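Notebook, pricing and terms review
Wednesday, June 3, 2020
Written up by Agata Marchetti, same evening, from my own notes and Olumide's

Carried on with the discount clean-up for the Fullholm trade accounts. Aim for the day was to agree which accounts are still on terms that somebody signed off, and which have drifted. Present for all of it: Olumide Yusuf, Gülizar Yurt, me. Ilgın Ağca joined after lunch for the credit side.

Starting point was the ledger extract Gülizar pulled last night. 333 live trade accounts. Of those, 165 carry a discount that doesn't match the band they should be in on the current price list. I had expected a lot but not that many. Gülizar re-ran it with the dormant accounts taken out properly (the first run had let a few back in through the Onuoha import) and this is the clean figure, so please use it and bin anything from last week.

Method, so we can repeat it in December:

Match account code to band on list date.
Compare the band discount with the discount on the last invoice, not the one on the account card. The card gets edited and the invoice doesn't.
Flag anything where they differ, in either direction.
Look for a signed terms letter in the shared folder. If found, note the date and who signed. If not found, mark "no letter" and leave it alone for now.

The last step is slow. The letters are scanned under all sorts of file names and the older ones are under the customer's previous trading name. Olumide did the first part of the alphabet and I worked back from the other end. 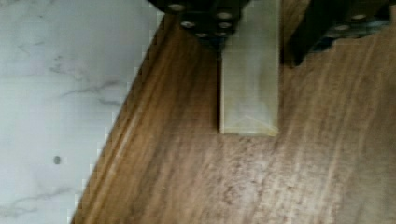 Cream block upright on the brown wood, marble to the left.

What we found so far falls into a few heaps. The largest is accounts that were moved down a band when their volumes dropped but kept the old discount. The system changes the band automatically at year end and doesn't touch the discount unless someone ticks the box. No one on the sales side knew the box was there. I didn't either until Gülizar showed me.

Next is one-off deals that never ended. Somebody gives extra off to win an order, puts it in the permanent field because there is nowhere else to put it, and it stays. Most of these have no letter.

Then a small heap going the other way, customers paying more than their band says they should. Olumide wants to put these right straight away and I agree. Drurnent is the awkward one as they have been overcharged on every invoice since they changed band, and they will ask for a credit once they see it. Ilgın is to work out the amount before anyone rings them.

Disagreement about whether to write to everyone at once. Olumide's view is that one letter on one date is fairer and easier to defend. Mine is that the smaller accounts can go first and the big ones should have a conversation before anything arrives in the post. Not settled. Put both versions to Chinyere Bassey and let her choose, as her team will be taking the calls. 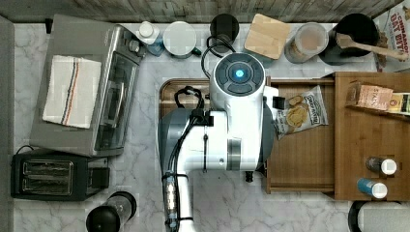 Talked for a long time about the permanent discount field and who should be able to edit it. At the moment anyone with order entry rights can. Gülizar would lock it completely and have changes come through finance on a form. Olumide thinks that will send people back to using free stock lines to do the same job, which is harder to find afterwards. I think he is right about the risk but the field can't stay as it is. It's a wooden drawer left open with a bag of snacks lying in it, and people who would never ask for the bag will put a hand in on the way past. Compromise for trial: sales can enter an extra discount on a single order, it needs a reason, and it drops off when the order closes. The permanent field goes to finance only. Gülizar to check whether the order-level field prints on the invoice, as it must.

Ilgın raised settlement discount, which we had left out on purpose. She says some of the mismatches are really settlement terms that were typed into the wrong place. Checked two by hand and she was correct on both counts. So the flagged list needs another column, and some accounts will come off it. We shouldn't quote the total of lost margin to anyone until this is done. I had a number on the whiteboard and have rubbed it out.

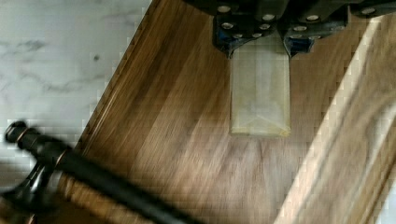

Photo: Chinyere Bassey

Margin effect. Tried to model it in the old Foro workbook and gave up. It applies the discount to list price after carriage, where the invoices apply it before, so nothing reconciles. Built a plain sheet instead with one row per account: list value, band discount, actual discount, difference. It ties back to the sales ledger for the month I tested. The sheet is in the review folder with today's date in the name. Please don't sort it without selecting all the columns.

We also need to say something about customers who will leave if their terms go back to band. Olumide has a feel for which they are, from years of dealing with them, but it isn't written down anywhere. He is going to mark each flagged account as likely to stay, likely to argue or likely to go, and we'll see whether the third group is worth keeping at the present price. Some of them may not be once carriage is in.

To do:

Gülizar: settlement terms column, then re-run. Check order-level field on invoice print.
Ilgın: Drurnent credit amount.
Olumide: finish letters for his half, then the stay/argue/go marking.
Me: draft both versions of the customer letter for Chinyere. Finish my half of the letters folder, got back as far as R.

Still open: what to do with "no letter" accounts where the person who agreed the deal has left. Ask Chinyere if she has any of the old correspondence before we treat them as unapproved.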